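Local business | May | By Chenxi Su

We use cookies to remember your settings. Accept | Manage

Zisisance lays out shared hall with mezzanine

Zisisance has set out the floor of its new shared hall, a two-level space with a main floor and a railed mezzanine above it. The furniture is light and can be moved by hand. Lighting is by round recessed fixtures over the main floor and linear lights under the mezzanine.

The tenant hall replaces a smaller unit the firm gave up at the end of its lease. Fit-out was handled by Plisby, a contractor that also did the painting and the electrical work. The lease covers both levels and the loading door at the rear.

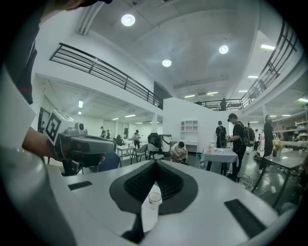 Who can use the hall?

Tenants of the building and groups that book through the Zisisance front desk. Bookings are taken for a half day or a full day, and the charge is the same for both levels.

The main floor has no fixed seating. Tables and chairs can be regrouped between bookings, and the open shelving is shared by everyone using the floor. Items left on the shelves overnight are moved to the front desk and kept for 30 days.

Under the building rules, cloth covers stay on the tables when food or drinks are put out. Spills on the floor are to be wiped up at once and reported if they reach a cable or an outlet. Bags should be kept off the stair and away from the foot of the mezzanine.

Capacity is set at 94 people across the two levels. The limit was fixed after a review of the exits and applies at all times, including setup and teardown. Groups close to the limit must give the front desk a head count before the doors open.

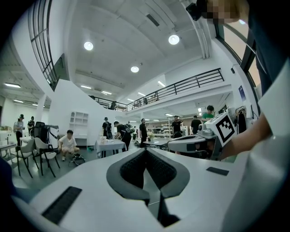

Setup time is not charged separately. A group may enter one hour before its booking starts and must have the floor clear 30 minutes after it ends. Chairs go back to the walls, and trash goes to the bins at the loading door.

Power was the main cost item after painting. Plisby added outlets along the walls but did not cut into the slab, so users bring power to the center of the floor on extension cords. Zisisance has set aside $2,000 for cord covers and expects to have them in place before the summer bookings. Until then, cords should be run along the walls where the layout allows it.

A second round of work will deal with sound. The hard walls and high ceiling carry voices between the levels, and panels are to be priced for the underside of the mezzanine. No supplier has been picked.
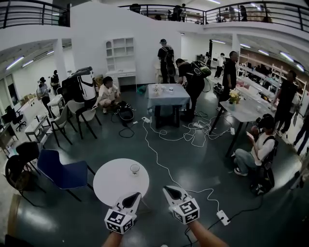
Tables, chairs and power cables on the main floor of the hall.

Booking forms are available at the front desk from 9 a.m. Changes to a booking must be made in writing.

2 comments | 30 shares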